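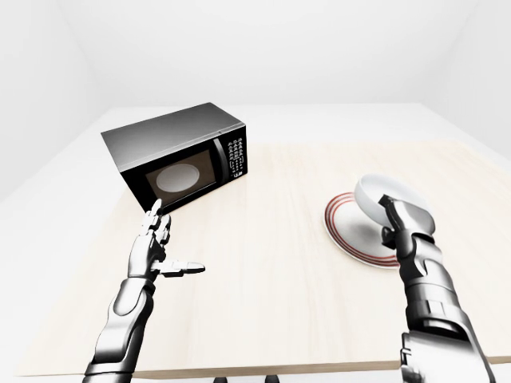 Quiénes somos

Fosell prepara ejemplos para sistemas que aprenden a manipular objetos. Trabajamos en simulación: una persona maneja los dos brazos de un robot dentro de una cocina virtual, el programa guarda cada movimiento y nosotros revisamos el resultado antes de entregarlo. Los clientes usan esos ejemplos para entrenar sus propios modelos. Nosotros no vendemos robots ni modelos.

La empresa la fundó Wanpen Chantharasri, que sigue dirigiéndola. Antes había trabajado en control de calidad de piezas de plástico, y de ahí viene buena parte de nuestra manera de revisar. Empezamos en una oficina alquilada en Portela con 3 puestos de teleoperación. Hoy tenemos 20, repartidos en dos turnos, en el mismo edificio pero una planta más arriba.

Qué hacemos

Una tarea empieza con una frase corta del cliente: meter la vajilla en el microondas, apartar el plato, enderezar el cuenco. El equipo de escenas coloca los objetos sobre la mesa y fija los límites dentro de los que pueden variar. Después el operador hace la tarea de principio a fin con las dos manos del robot. Si se equivoca y lo corrige, el intento se guarda igualmente, marcado como intento con corrección. Algunos clientes los piden aparte.

Gerkgate es nuestra herramienta de grabación. Registra la posición de cada articulación, el estado de los objetos y las vistas de cámara, todo con el mismo reloj. La escribimos nosotros porque las que probamos al principio perdían la sincronía en las sesiones largas.

Sestetico es la colección de tareas de mesa y cocina. En la última entrega reunía 3,097 demostraciones revisadas, de 114 tareas distintas. Las tareas con vajilla son las que más horas de operador consumen: el borde de una taza ofrece poco agarre y el platillo se desplaza con facilidad si la mano entra baja.

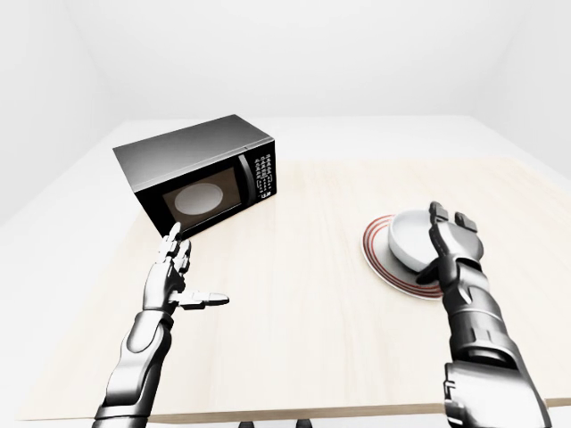 ¿Puede un cliente pedir una tarea que no esté en la colección?

Basta con que envíe la frase de la tarea y una lista de los objetos que intervienen. Si los objetos ya están modelados, grabamos una prueba corta y la mandamos para que dé el visto bueno. Si hay que modelarlos, el plazo se acuerda antes de empezar.

Cómo revisamos

Cada demostración la ve una persona distinta de la que la grabó. Comprueba que la tarea termina como pide la frase, que ningún objeto atraviesa a otro y que los dedos tocan donde tienen que tocar. Los fallos del simulador se separan de los fallos del operador y se guardan en carpetas diferentes. Una demostración rechazada no se retoca - se vuelve a grabar.

También cuidamos la variedad. Dos operadores cogen un cuenco de forma distinta, y queremos que esa diferencia llegue a los datos. Por eso las tareas largas pasan por varias manos y no imponemos un agarre único, salvo que el cliente lo pida por escrito.

Las personas

Los operadores están en plantilla. La formación inicial se hace en escenas sencillas, con un solo objeto y una sola mano, y las grabaciones de ese periodo no se entregan. Se trabaja en sesiones cortas, con pausa obligatoria entre una y otra. Wanpen Chantharasri sigue grabando algunas sesiones al mes, sobre todo cuando se estrena una tarea.

En septiembre abrimos un nuevo grupo de formación. No hace falta experiencia en robótica. Pedimos buena coordinación de las dos manos, paciencia para repetir y castellano suficiente para anotar incidencias.

Contacto

Las consultas sobre tareas, licencias de Sestetico y candidaturas se atienden desde el formulario de esta web. Las visitas a la oficina de Portela se hacen con cita previa - conviene indicar en el mensaje si se quiere probar un puesto de teleoperación, para dejarlo libre.

Página actualizada el 27 jun 2025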